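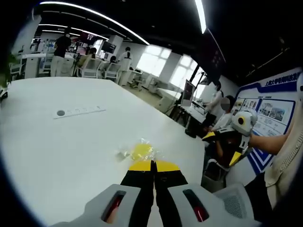

**Hawthorne Repair Club — workshop tips, page 4**

### Small parts and how to keep them

Most of what goes missing on a bench is small: a spring, a grub screw, the one washer that has to go back in the right order. These notes were put together by Trinidad Marín from the sheets pinned up in the Astden Road workshop, with additions from members. They apply just as well to a kitchen table.

**Before you open anything**

Clear more room than you think you need. Put a light-coloured tea towel under the job. Screws don't bounce off cloth, and a dark spring shows up on it. Lay the towel so that it hangs over the near edge and tuck it into your apron or belt. Anything that rolls towards you lands in your lap.

Take a photo with your phone at each stage, including the boring ones. Cable routes are the thing people forget.

**Bags**

Clear bags are better than tubs for short jobs. You can see what's in them without tipping them out, and they fold flat afterwards. Thin ones split along the seam if you put anything with a point in, so wrap nails and panel pins in a bit of paper first.

Label the bag before you fill it. Writing on a full bag gives you a wobbly line and a hole. Ordinary biro rubs off plastic within the week; use a permanent marker, or write on a slip of card and drop it inside. The card is the better choice for anything oily.

What to put on the label:

- the item it came from
- where on the item ("rear left foot", not "foot")
- the order, if there is one
- your initials

Press the air out before closing. A puffed-up bag takes up three times the drawer and slides off shelves.

**Egg boxes and muffin tins**

For a job with a strict order of reassembly, use an egg box and work from left to right. A muffin tin does the same for bigger parts and can be washed. Don't use a tin for anything coated in solvent if it's going back in the kitchen.

Sylvie Caron uses strips of masking tape, sticky side up, and presses each screw on in the pattern it came out. It works very well for laptop cases, where the lengths differ slightly and a long screw in a short hole will do damage. Write the position next to each screw on the tape.

**Rusty screws**

Soak in white vinegar overnight, brush with an old toothbrush, rinse, then dry straight away on a radiator or in a low oven. Finish with a wipe of light oil. Rustuvix gel is kept in the metal cupboard for things that can't be soaked, such as hinges still on the door. Leave it on for an hour and wear gloves. Never use vinegar on brass or anything plated.

If the slot has gone, try a wide rubber band between driver and screw before reaching for the extractor.

**Dropped something?**

Stop moving your feet. Turn off the overhead light and lay a torch on the floor so the beam runs flat across it — small parts throw long shadows. For a carpet, stretch a piece of old tights over the vacuum nozzle, hold it with a rubber band and go slowly.

A magnet on a string finds steel but not brass, aluminium or most stainless.

**The spares drawers**

Trinidad went through the spares in June and entered them in the book: 1,721 machine screws, 395 springs and more than 4,000 washers, most of them M4 and M5. Please look here before buying new. The Prandell cabinet holds metric only. Imperial is in the biscuit tins underneath, sorted by thread where we could tell and by guesswork where we couldn't.

Unlabelled bags go in the grey tray by the door. Anything still there at closing on Friday is sorted into the drawers, so write your initials on it if you want it back.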